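The demo kit from Farov arrived in September, in two crates, and Nobuhle Steyn had signed for it before she had quite made up her mind to want it. Her uncle's spring shop had sorted by hand since before she was born. But the trial was free for six weeks, and the man from Farov had such a nice voice on the phone!

"You hold the grippers and you do the job," said Sipho Kekana, who had come to set it up and had already been given tea twice. "The kit learns the job from you. That's all there is to the Bitora, really."

"And it costs?"

"216 a month, if you keep it."

Old Hendrik Oosthuizen, who was 58 and liked to be called old so that people would argue with him, made a noise into his cup. He had brought his basket over from the bench himself and set it down on the white table, and he stood near it the way you stand near a dog at the vet.
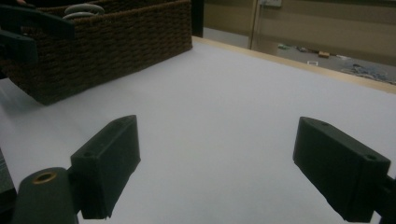

The Bitora's fingers, open, with the basket of springs across the table.

"They look like two dominoes," Hendrik said.

"They come off," said Sipho. "Two screws. If you wanted longer ones for the deep bins, we could have them here by the end of the month."

Nobuhle took hold of the handles. They were lighter than she'd expected, and when she squeezed, the fingers came together so politely that she laughed out loud. She squeezed again. She thought about her uncle, who had worn out 3 pairs of reading glasses at that bench, and about the order from Gerkent that was late already, and about how long it had been since anything new had come through the door -- anything at all, apart from bills.

"You'll want to go slowly the first day," Sipho told her. "It copies whatever you do. If you rush, it rushes."

"Then Hendrik should teach it," she said. "He's never rushed in his life."

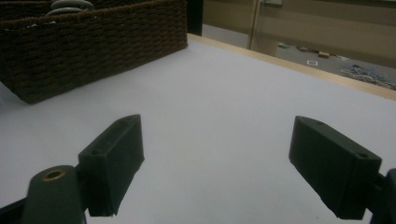 White table, brown basket, nothing yet in the grip.

Hendrik put down his cup. He wiped both hands on his trousers, front and back, and took the handles from her with great care, and asked Sipho whether the thing minded being talked to while it learned, as he generally talked.

"It doesn't mind," said Sipho.

"Well, then," said Hendrik, bending toward the table. "Good morning. We start with the small ones."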